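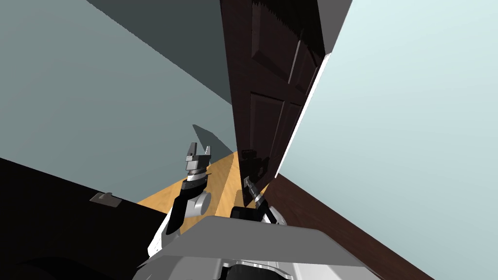

Apr 14, 2021: Trester batch, second soak

Back at the dye bench this morning after a good long break, and I'm pleased to say the walnut liquor has kept beautifully. It had 12 days in the covered crock with only a bit of scum on top, which I skimmed off with the old tea strainer (yes, the one from the kitchen, I'll replace it). The colour is deeper than the March lot and a touch redder, more like strong tea than coffee.

Wetted out eight skeins of the Cleledel wool first. I left them a full hour in lukewarm water, a lot longer than I used to bother with, and they went into the pot evenly with no pale patches at the ties. Zewditu Gebru looked in while I was stirring and reckoned the ties were still too tight, and she's probably right, so I loosened the last three before they went under.

Held the pot at 72 degrees and tried very hard not to fiddle with the burner. The Erkitz thermometer reads a little high next to the glass one, so I've gone by the glass one and put tape on the other as a reminder. If you borrow it, please leave the tape on!

The Andreadis recipe calls for alum beforehand, but I've skipped it for half the skeins to see whether walnut holds as well on its own as everyone's grandmother says. Plain ones have a single knot in the label string, alum ones have two.

Leaving everything to cool in the pot overnight. Rinse tomorrow, dry in the shade, then cut short lengths for the window test. Still need more vinegar and a bag of clothes pegs.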